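How to Oil a Wooden Worktable Without Making a Mess of It

Every August, when the workshop is warm and I can leave the windows open, I give my table a fresh coat of oil, and I always end up wishing I had done it sooner! My old neighbor Theophilus Abubakari taught me this way, and I've never found a better one.

Clear everything off the top and wipe it down with a barely damp cloth, then go and have your lunch while it dries. Sand lightly along the grain with fine paper — 180 is plenty to start — and brush away the dust, corners included.

Pour a small puddle of oil in the middle and work it outward with a folded rag. Leave it 40 minutes, then wipe off everything that hasn't soaked in, even if it feels wasteful. 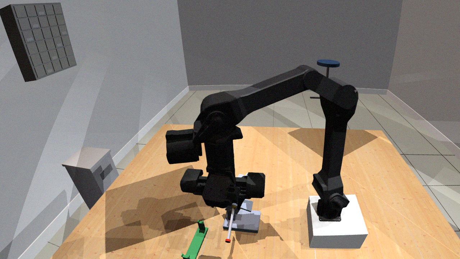
Care & Upkeep

Lay your used rags out flat outdoors to dry, never balled up, as oily rags can catch fire all by themselves. Keep hot mugs off the top for a week or so, and add a second thin coat if it still looks thirsty.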